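Section 4: Clearing the table after a meal

Okay, you've eaten, and now it's cleanup time! I wrote this part for the Olberg table set, but any tray, bin and dish rack will do.

1. Put the clear bin at the left end of the table, with the black tray in front of it. I use the black tray for stray rice (the grains show up so well on it).

2. Set the dish rack on the right. Mine is the big gray one with the diamond-shaped openings.

3. Keep the bowls, plate and chopsticks together on the teal tray for now – it's tempting to grab the plate first, but go for the trash.

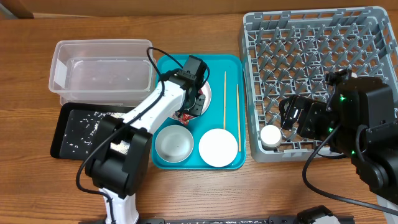
Fig. 7. Teal tray with bowls, plate and chopsticks, rack at right.

4. Wrappers and tissues go in the clear bin. Don't squash them flat, just drop them in and move on.

Note: I skip the bin liner. The Cusano ones come 70 to a roll and they slide down inside anyway, so I tip everything into the kitchen trash and rinse the bin.

5. Move the dishes over to the rack, small bowl first, then the plate, then the metal bowl. Chopsticks go last (they love to roll!).
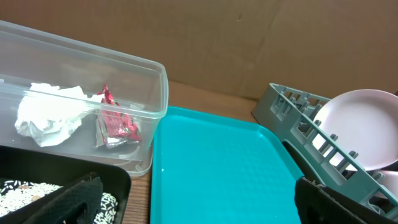
6. Once the teal tray is clear, run a finger over the floor of it. Rice likes to hide there, and a dried-on grain is a pain to get off later.

Caution: no scouring pads on the teal tray, please. I ruined one in September and had to order a new one, part 1804. A soft cloth and dish soap are plenty.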